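Community > People > Kitchen Tables

Print this page | E-mail this to a friend

The table came first, says Aleksandra Kaczorowski

Monday afternoon, kettle on, phone going every few minutes. Aleksandra Kaczorowski has given me an hour and we've already used up a good bit of it hunting for a chair that doesn't wobble.

She runs the drawing afternoons at Cardale out of what used to be her mum's dining room. Kids after school, a few grown-ups who stay on once the kids go home. No lessons as such. Paper, markers, a table.

"People ask what the program is," she says. "There's no program. You sit down and you draw something. If you're stuck you colour in somebody else's."

The table is the bit I came to ask about. She bought it off Edmund Lis, who was clearing out his place in Ornov and had been meaning to cut it up for shelves. She paid him 96 dollars and a tray of poppyseed cake.

"He wanted an even hundred. I said Edmund, there's a burn on it. He said what burn. So I showed him."

Sanding took most of July. Her neighbour Brayden Lemieux lent the sander, then came over to see how she was going with it and ended up doing half the job himself. The grain suprised both of them. It had been under so much dark varnish you'd have thought it was one flat brown.

"We just stood there," she says. "Brayden goes, well you can't put a cloth on that now. And I said watch me, there's kids coming with markers."

She did put a cloth on, for two weeks. Hated it. It slid around, paper tore on the folds, and the little ones pulled it down on themselves. So now it's bare wood and an oil she puts on when she remembers.

Does the ink come off? Mostly. Red's the worst. She uses a damp rag first, then a bit of metho if the rag doesn't do it, then she gives up and calls it character. There is a purple line near the end where Brayden sits that she has stopped fighting.

I ask about money and she pulls a face. Last year the whole thing cost 3,929 dollars, heating included, and she knows the number by heart because she had to write it on a form three times. Paper's cheap. Markers aren't, not the way kids go through them. She tried a bulk box from Duda and half were dry inside a month. Went back to buying a few at a time.

"Lids," she says. "It's all lids. I could talk to you for an hour about lids."

She more or less does. Rule at Cardale is you click the lid before you pick up the next colour. Adults are worse than the kids. Eugeniusz Tokarz, who is retired and comes for the company, once left a whole set open over a weekend and bought her a new one without being asked.
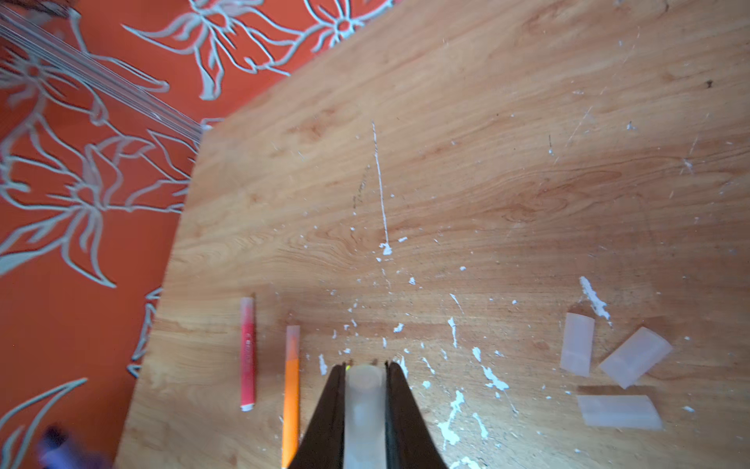
Colour is where she gets going properly. She never wanted a white room. "White's for the paper," she says, and she likes a lot happening around the edges, warm stuff, big daft flowers. Look at the orangey-red with the pale petals all over it past the corner of the table, and then a red marker and an orange one lying side by side on the wood, and you get what she means, it's all the one family. She says kids reach for the warm colours first when they sit at this table. I've no idea if thats true. She's sure of it.

Blue gets used for water and not much else. Green runs out in spring.

What about the finished drawings? Some go home, some get left. She keeps the left ones in a flat drawer and hands them back when the kid is old enough to be embarrassed. Sławomir Piątek, now taller than the door practically, got his back at Easter. A horse. Possibly a dog. He took it, anyway, and his mother rang up that night to say it was on the fridge.

There's talk of moving to a bigger room at Cikden, with proper sinks. She's been to see it twice. Good light, she says, awful floor. And a stairwell the table won't go up, Brayden measured it.

"So they can have the table in two pieces or they can have me somewhere else." Laughs. Doesn't sound like she's joking, much.

The phone goes again. Somebody wants to know if they can bring a cousin. They can bring a cousin. She's already shifting chairs along, the wobbly one's mine apparently, and would I mind passing the lids.

We use cookies to remember your settings. By continuing to browse you accept our use of cookies.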